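Sturport talk, 6/2/23, evening slot
Can a machine do the chores yet? My notes, tidied a bit for those who asked

Start without slides. Ask for hands up: who hoovered this week? Who enjoyed it? Leave the second lot feeling awkward for a moment, then carry on.

Thanks to Merja Koivisto for having me, and for letting me go over time last year without turning the lights off. I'm going to try to be good. I've got 30 minutes and two questions, and they're the ones my sister asks me every time I go home. Can it do the washing up yet? And if it can't, what have you been doing all this while?

So, a bit about where I come at this from. I spent years at Kettunen on the shop floor side, fixing things that put lids on other things. Lovely machines, very fast, and thick as a plank. If a lid turned up the wrong way round the whole line sulked until one of us came over and poked it. Then I moved to Hillotholm, where we try to get arms to do the sort of jobs you'd give a teenager. Wiping down. Putting things back. Sweeping up. (Pause here, parents will laugh.)

I want to talk mostly about sweeping, because people think it's the easy one.

Say you've got crumbs on a worktop. You pick up a brush in one hand and a dustpan in the other and it's done, and you were thinking about something else the whole time. Now slow it down. You had to hold the pan flat against the table so the crumbs didn't go underneath. You had to push with the brush, but softly enough that nothing pinged off behind the kettle. Then you had to lift the pan level, carry it to the bin without tipping it, and only then tip it. Your two hands were working on one job and each had to know what the other was up to. A round robot on the floor skips all of that by sucking. Which is clever! But it can't do the table.

(Picture up. Let them look before I talk.)
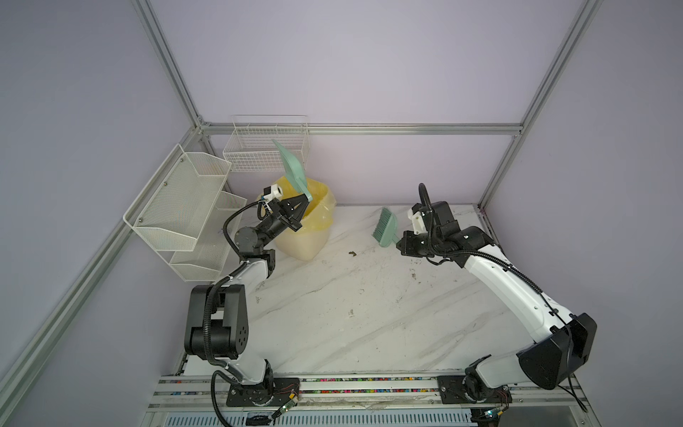
Can a robot sweep up a mess and bin it without any help?
On a table it knows, with tools it knows, it's getting there. Put it in a kitchen it's never met and I'd still want a person close by.

Right, a word on the tipping. Emptying a dustpan over a bin is where I've seen the most swearing. Tilt the pan too little and the bits just sit there. Too much and you've knocked the rim of the bin. And some rubbish sticks, so you and I give the pan a tap or flick the last of it off with the brush, and we do it without deciding to. Those two arms have each got a little camera up by the gripper, and I'm a big fan of that, you want to see what you're holding from close to. It still doesn't tell you how the pan feels when it's gone light. You and I know it's empty partly by weight.

The other thing I'd like people to look at is the tabletop. There are still bits on it. Ask the room: is that job finished? Somebody will say no. Good. Then ask how clean is clean. My gran and my flatmate at college would have given you very different answers, and whoever builds the thing has to pick one. Stop too early and it's a rubbish cleaner. Never stop and it's brushing a bare table at midnight, chasing a mark in the pattern it thinks is a crumb. (Marble patterns are horrible for this. Do the bit about the lino at Badow if there's time, skip it if not.)

The Badow bit, in case I lose my thread: we took a sweeping demo there in January, small packing shop, good people, and the lino had flecks in it. Our arm went after the flecks. It was very thorough. Niilo Niskanen stood there with his tea and asked if it would like a scraper. We went home and did a lot more runs on ugly floors.

Which brings me to practice. We show the arms how to do it, over and over, a person guiding and the machine copying. At Hillotholm we did 2000 goes at the sweeping job before I'd let a visitor see it. I get asked if that's a lot. For a child it would be silly. For an arm that has never held a brush I think it's fairly cheap, and the next job with a brush in it goes quicker, though less quickly than I'd hoped when I wrote the funding bid.

Where does that leave the shop floor? Better off than the home, I think. A bench gets the same mess every day, off the same saw, in the same spot. The brush hangs where it always hangs. You can bolt a rail down and mount your arms on it and no one trips over a toddler. If you run a small workshop and you've got a bench that needs clearing between jobs, I'd start asking about it. I wouldn't sell the broom.

At home I'd say wait. Cupboards, cats, a bin that gets moved because someone's mopping. All of it fixable, some of it soon, and I've been wrong about soon before (own up to the dishwasher prediction, they'll bring it up anyway).

Leave time for questions. Likely ones:

Cost. Say it's too much for a kitchen, and be firm, don't get drawn into a price.

Jobs. Take this one properly. At Kettunen the sweeping was always the thing people did at the end of a shift when they wanted to go home. Ask what they'd do with the time, and listen.

Washing up. Wet, slippery, breakable, and knives in the bottom of the bowl. Tell my sister to buy gloves.

Hand the clicker back to Merja. Bring own adaptor, theirs is dodgy.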